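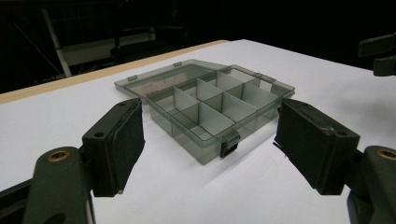

Foam pads on both fingers, with the organizer open between them. The right pad is fraying.

Ernar hand grippers: looking after the fingers

We keep a pair of Ernar hand grippers going at the Pawlak bench, and most of the care goes into the finger pads. The foam is black sheet from Gakier, cut to the size of the finger block and stuck on with double-sided tape. These pages are for whoever has the bench next.

Change a pad when its edge lifts or small flaps start to tear off. The right one is at that point now, and the left has a worn edge but will do for a while. Always fit both sides of a gripper together – a new pad facing an old one closes off center. Clean the block with alcohol, press the pad down hard and leave it 4 hours. We keep 21 spare pads cut.

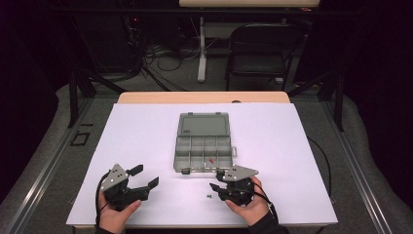 Cables are the other thing that wears. We check each one at the point where it leaves the gripper body and write the result in the Cener log. Leave slack before you start. The right-hand cable runs off toward the near corner of the table and the left one curves down past the hand, and the box sits on the white paper between the grippers. Replace the paper when it gets marked.

Last updated 20th October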